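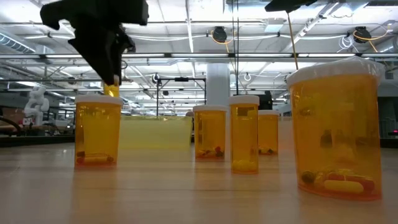 The Bottle Problem

Annick Gosselin keeps hers in a bread box. Ngân Hứa had a shoebox, then a bigger shoebox, then a drawer that wouldn't close. Ask anyone on the Selcombe bus where the pills live and you get a sigh first.

Orange plastic, white cap. Wide ones, skinny ones, a stubby one from that ear infection. A few pills rattling in the bottom of each and no plan for any of them.

I went to Cerden to see how other people deal. Short answer, badly. Longer answer, there's a table for it now.

Radoslava Kollár runs the sort-out mornings above the Shawky hardware store. Bring everything, she tells people on the phone. Everything. The purse bottle too. She was a pharmacy tech for 21 years and she has opinions about purse bottles.

Her way goes like this. Clear the table, all of it, coffee included. Stand every bottle up so the label faces you. Read the name, the strength, the date. Still taking it? Left side. Not taking it, or not sure? Right side, and the not-sures get a phone call to the pharmacist before lunch. No guessing.

"People guess by color," she told me. "Red one for the heart, yellow one for the stomach. Then the refill comes from a diffrent maker and the red one is white."

And the mixed bottle! Everybody has one. Several kinds of pills tipped in together, for a weekend away, for a flight, for space. Teguh Wuisan brought in his travel bottle from last November and could name two of the pills in it. Kollár didn't scold. She set it on the right.

Loose pills lose their label, that's the whole trouble. No name, no dose, no date. If you can't match it, don't take it. Ask the pharmacy about a take-back bin.

Where to keep the rest. Not the bathroom, steam gets in. Not the sill over the sink. A high shelf in a dry closet is good, caps clicked shut, out of reach of kids. Svatopluk Jurčo bought a Kastance tray with little walls, 10 slots, tall bottles at the back and short up front so he can see them all. He likes it. His wife wanted the slots wider, the fat bottles only go in if you push.

Empties next. Peel the label or black it out before it goes anyplace, your name is on there. Then check if your town takes them, plenty don't, the small ones especially.

Gosselin still has the bread box. Four bottles in it now and a list taped inside the lid. The bread is on top of the fridge.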